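Saturday, May 23, 2020

# Apple cider vinegar before dinner, and other kitchen "detox" tips I don't buy

Every spring the same list comes around. Drink vinegar on an empty stomach, put lemon in hot water, blend a bag of spinach, skip bread for a week. The latest version landed in my inbox from a newsletter called Praltero, which also happens to sell vinegar. I went through it one tip at a time in my own kitchen, and these are my notes on what's worth keeping and what you can skip.

## Vinegar shots

The claim is that two tablespoons before a meal will "flush" you. Flush what, the newsletter doesn't say. Your liver and kidneys already have that job and they don't take coupons.

If you like vinegar, put it on food. A spoonful in a pot of lentils at the very end wakes the whole thing up, and a splash over roasted cabbage is better than most bottled dressings. If you insist on drinking it, water it down well. Straight vinegar is hard on teeth and throats, and people with reflux or on certain medicines should ask a doctor first.

The Praltero bottle costs 16 dollars. The supermarket one is vinegar too.

## Lemon water

Lemon water is fine. It's water with lemon in it. It won't melt anything.

Kitchen tips that do hold up:

- Roll the lemon hard on the counter before cutting. You get more juice.
- Squeeze a whole bag at once and freeze the juice in an ice cube tray. One cube per glass.
- Zest before you squeeze, never after. Zest freezes well in a small jar.
- Use a straw if you sip it all day, and rinse your mouth with plain water when you're done.

## The green smoothie

I have nothing against spinach. What I object to is the idea that it turns into medicine when a blender gets involved. The recipe going around has two bananas, a cup of apple juice, a big spoonful of honey and a handful of leaves. Add up the sugar and you've made dessert with a salad garnish.

If you want one anyway, leave out the juice and the honey and use plain yogurt and frozen berries. Blend the leaves with the liquid first, then add the rest, or you'll be chewing bits of stem. Rinse the blender right away. Half-fill it with warm water, one drop of dish soap, run it for a few seconds, dump it out.

A note on the Ganon, a small blender that gets recommended alongside this stuff: I've had mine since October and it does the job on soft fruit. It does not "unlock nutrients." It also leaks at the gasket if you fill it past the line.

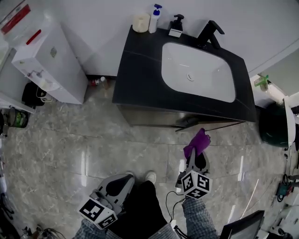
One reader, Meng, wrote back after my last post on smoothies to say I was being unfair, that the morning blender habit had replaced a drive-through breakfast and that counted for something even if the word "detox" was silly. Fair point, and I'll take it. A breakfast you'll make every day beats a perfect one you won't. I'd still leave out the apple juice.

## Soaking your nuts overnight

This one gets passed along as if raw almonds were dangerous. The story goes that soaking removes "toxins" and makes every nutrient available. The real evidence for almonds and walnuts is thin. Soaked almonds are softer and the skins slip off, and some people like them better that way. I don't mind them on oatmeal.

If you soak, do it in the refrigerator and eat them within a couple of days. Wet nuts left on the counter will spoil. Dry ones keep best in the freezer, in a jar with a tight lid, and you can use them straight from frozen.

Dry kidney beans are another matter. Those do need a soak and then a real boil, a good hard one, before they go anywhere near a slow cooker. Strange how that never makes the detox lists.

## Activated charcoal

No. It can bind to medicine you need and carry it right through you. It also stains your cutting board gray, which I learned from one batch of black lemonade that tasted like nothing. Leave it to the emergency room.

## Cutting out salt entirely

Most of us do eat too much of it, but the shaker isn't the main culprit. Read the labels on what's already in your pantry. A can of soup I had on the shelf listed more than 1,000 milligrams of sodium, and I would have eaten the whole can for lunch without a thought.

What works for me:

1. Drain and rinse canned beans. It takes a minute and a good share of the salt goes down the sink.
2. Buy broth with no salt added and season it yourself.
3. Salt near the end of cooking, when you can taste what you're doing.
4. If a dish seems flat, try acid first. (There's your vinegar.)

Don't switch to a potassium salt substitute without asking your doctor if you have kidney trouble or take blood pressure pills. The packages mention this in tiny print.

## The seven-day plan

Brirnov sells a meal kit based on all of the above for 44 dollars, with the promise that you'll lose weight by the end of the week. You probably will. Eat very little for seven days and the scale goes down, a lot of it water, and it comes back with the first plate of pasta.

I priced out a week of lunches instead: dry lentils, carrots, onions, eggs, a cabbage, brown rice, a tub of yogurt. It came in well under 40 dollars at my store and I had lentils left over. Cook the rice and lentils on Sunday, cool them quickly in shallow containers, and get them into the refrigerator within two hours. Freeze whatever you won't eat by midweek. Label it. Frozen lentils and frozen chili look exactly alike.

## What I kept

The lemon cubes, mostly. The rinsed beans. Vinegar in the lentils. I finished off the Praltero bottle by descaling the kettle with it: equal parts vinegar and water, bring to a boil, let it sit, rinse twice. Very good on kettles.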